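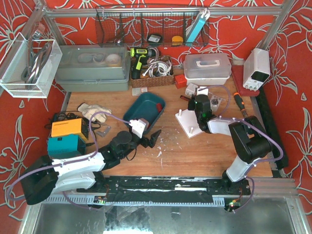
Two arms over the table, red floral walls behind.

About Fairclough Film Club

Fairclough makes and shows short films, mostly about people who should have left the party an hour earlier. We began one July with 1000 pounds, a projector bought from a closing bingo hall and a script everybody agreed was too long. It still is.

Our first film, Burnov, ran to 144 minutes before someone sensible took charge of the edit. It now lasts nineteen and makes more sense, though its writer disagrees. The follow-up, Gala, played to 3000 people over one summer, a few of whom had come in on purpose.

We like small stories, long silences and endings that leave the audience arguing in the car park. We don't do car chases - the insurance form alone runs longer than most of our scripts.

Screenings are held upstairs at the Fukton Rooms. Bring a cushion. Scripts are read all year round, and we reply to every one, usually before the writer has forgotten sending it.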